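4 min read

Do shoes need to live in their boxes?

I have been told, by three separate articles and one very confident woman in a shoe department, that decent leather shoes should be kept in the box they came in. I have a built-in suspicion of advice that also happens to fill your wardrobe with cardboard, so I have spent a while since April trying it out on the only shoes I own that deserve the trouble.

The arguments for it go like this. The box keeps off dust. The box keeps off light, which fades leather. The box stops the shoes being squashed by other shoes. I can accept the first one. The second puzzles me, as my wardrobe has doors, and it is as dark in there as it is in any box. The third depends entirely on how you stack things, and if you are the sort of person who throws shoes in a heap you are not going to lift a lid twice a day.

Then there is the question of which box. The last pair I bought were Heddens, and they came in a box so flimsy that it gave up at one corner on the bus home. You can of course buy a better one. Dinusico will sell you a set of 9 clear plastic drawers that click together, and I know people who swear by them. I borrowed two for a fortnight. They click together perfectly well. They also click apart when you pull a drawer out with any enthusiasm, and the plastic scratched the first week, so that the famous benefit of seeing your shoes became seeing a sort of fog with shoes behind it.

At the other end is Dimamwood, who make a cedar shoe chest. It smells lovely and costs 400 pounds. The leaflet says the cedar draws out moisture, and perhaps it does, but so does leaving your shoes by an open window overnight. I did ask in the shop how anyone had measured it, and was given another leaflet.

So, back to plain brown cardboard. It does a few things well, I'll admit. It breathes a bit, it costs nothing, and it doesn't mind being written on. I took the tissue out of mine, having read both that tissue protects the finish and that tissue marks the finish, and found no difference worth mentioning either way.

What I do object to is how both shoes are supposed to go in, heel to toe, the way they came from the factory. Whoever worked that out had not laced them up and walked to work in them for a year. Shoes that have been worn are wider than shoes that haven't. Mine would go in that way only if I pressed them, and pressing is exactly what the box is meant to prevent. One in a box has room to lie on its side or sit flat as it pleases, though even then the length can be tight.

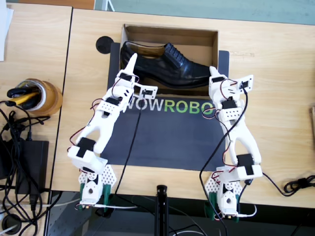

Hollis Esposito
Writes and edits this blog

A black lace-up like that one, with a squarish cap toe, very nearly reaches the end wall of its box when it's laid lengthways. The toe is the part that takes the polish and shows every knock, and it's the part that meets the cardboard first. With a shiny finish you notice a scuff there straight away – I certainly do, usually on the way into a wedding.

For what it's worth, my own arrangement is now as follows. Everyday shoes go on the rack, uncovered, and get a wipe when they look as though they need one. The good pair get shoe trees (mine are Iwasaki, bought second-hand, and the only thing in this whole business I would pay for again) and sit on the shelf with an old pillowcase over them. The boxes I've kept are holding receipts, batteries and a quantity of string.

I'm willing to be talked out of this. If someone has kept the same pair in a box and a twin pair out of it for ten years, please write in. Until then I remain of the view that the shoebox is for getting shoes home.

Posted 7/1/19

Comments

Marguerite
I've always kept mine in boxes and they look like new, but then I never wear them because I can't remember what's in which box. So you may have a point.

oldbrogue
Pillowcase is fine, but use cotton. And try the trees in your everyday shoes too, they need it more than the good ones do.

Tess W
Does the string fit heel to toe?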